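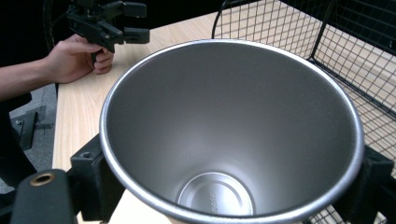
*Jiver hand grippers, jaws closed on a steel cup.*

# Jiver Two-Hand Demonstration Kit

The Jiver kit lets a person show a robot a task with their own hands. The operator holds one gripper in each hand and does the job at a normal table. Jaw opening and hand position are recorded through the whole motion, and the recording can be used to train a two-arm robot fitted with matching jaws. No robot needs to be in the room while you record.

The kit is made by Zurkia and is sold as a pair. Single grippers are available as spares.

## What it is used for

Most customers start with picking and placing: cups into baskets, parts into trays, packets into boxes. The operator squeezes the trigger to close the jaws and lets go to open them. The jaws are driven straight from the trigger through a linkage with no motor, so you feel the object push back. That matters with thin-walled items such as paper cups, which are easy to crush by remote control.

Steel cups and tumblers are held across the outside wall, just below the rim. For tapered cups, keep the jaws level with each other before closing. If one jaw sits lower, the cup will tip as it is lifted, and the robot will learn the tip along with everything else. 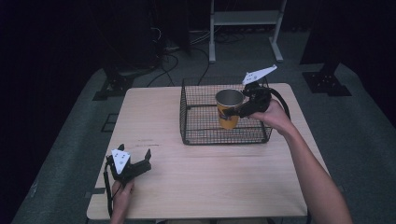
Set up the work area before the first recording and leave it alone until the set is finished. Mark the table position on the floor with tape. A plain tabletop at waist height works well. Route each cable back past the wrist and leave enough slack for a full reach across the table – a tight cable will pull the hand off its path near the end of the stroke.

Hold the second hand still when it has no work to do. Keep it clear of the objects, with the jaws open. Operators tend to let the idle hand drift toward the job, and the drift shows up in the trained motion.

## In the box

- 2 hand grippers, left and right
- 2 white marker plates, one for each gripper
- 2 cables
- 1 recording unit with power supply
- 1 set of spare jaw tips
- Hex keys and mounting screws
- Printed setup guide

A computer is not included. A table camera is optional and is ordered separately.

## Specifications

| Item | Value |
|---|---|
| Weight, each gripper | 600 g |
| Maximum jaw opening | 68 mm |
| Cable length | 4 m |
| Body color | Black |
| Jaw drive | Manual, by trigger |
| Price per kit | $2,992 |

The jaw opening is measured between the flat faces of the tips. Objects wider than this can sometimes be held by an edge or a handle, but check first that your robot's jaws can do the same.

## Care

Wipe the tips with a dry cloth at the end of each session. Do not oil the trigger linkage. Check the marker plate screws before recording and tighten them by hand with the short key. A loose plate will give poor position readings even when everything else is set up correctly.

If a gripper is dropped, run the position check in the Skikon software before using it again. The check is under Tools and does not erase saved recordings.

## Software

Recordings are saved by Skikon, which comes with the kit. Each take can be played back, trimmed at the start and end, and marked as good or bad. Bad takes stay on the disk until you delete them. The export format is described in the setup guide.

## Ordering

Kits ship assembled and checked. Left and right grippers are not interchangeable, so please state the side when ordering a spare. For quotes and delivery times, contact Nayeli Rivadeneyra in sales. Questions about jaw tips for other robot hands go to Jinfeng Ding.

Page updated 5/10/18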